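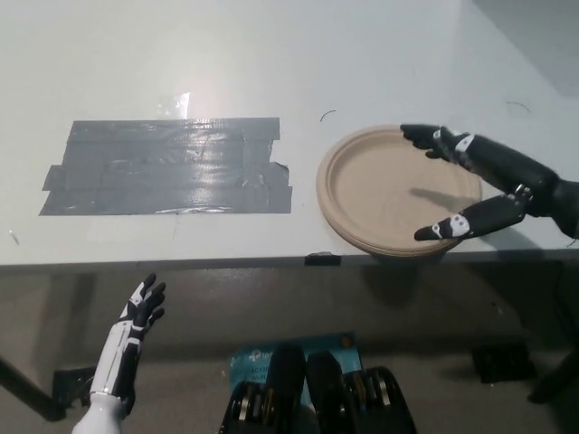
Flirkitden hands at the plate station, right hand on pickup duty

So I've had the Flirkitden hand kit for most of October now, and enough of you have asked about it that I'm finally sitting down to write this up. Grab a coffee, it got long!

Quick background if you're new: I don't build robots from scratch. I buy the pieces, I bolt them to a humanoid, and I complain about the manuals. The kit is a pair of five-finger hands with the cables, the wrist adapters and a year of Plondia, the software you use to teach them stuff. I paid $1,567 for the lot, which hurt, but the last pair I looked at was a good deal more and came with no software at all.

Setup took me a whole evening. The right wrist adapter went on in minutes and the left one fought me (the screws are tiny and the bag has exactly as many as you need, so please work over a tray). Plondia found both hands on the second try. The first try it found one hand twice – I restarted everything and it hasn't happened again.

My test job is paper plates. I know, not glamorous, but a molded fiber plate is a nasty thing for a robot hand. It's light, it slides, and it lies nearly flat against the table, so there's hardly anything to get hold of. What works best for me is letting the rim hang over the front edge just a bit. Then the thumb can come in from underneath while the fingers go over the top, same as you'd do it yourself when clearing up after a barbecue.

I recorded 40 demonstrations that way and trained overnight. Next day I ran 77 pickups and it dropped or missed 18. For a hobby setup in a room with a concrete floor and terrible glare on the tabletop, I'm pretty happy with that! Most of the misses were the thumb coming in too high and shoving the plate backward. I could see it going wrong every time and I still yelled at it every time.

Stuff I like: the fingers are quiet, they don't get hot, and they'll stop when they meet something solid. The joints are easy to see too, with the white bits against the black, so I can tell at a glance how far a finger has curled. Stuff I don't like: the thumb is slow to swing around, and the Plondia timeline scrolls the wrong way and you can't change it. I wrote to Stosham, the shop I bought from, and they answered the same day to say it's on the list. We'll see.

A couple of you wanted to know how it stacks up against the Xie gripper I had last year. For boxes and bottles I'd still take the Xie, it's simpler and it just clamps. For anything thin, the hands win easily.

Next up is stacking, which means letting the left hand do some work for a change. I've ordered more plates.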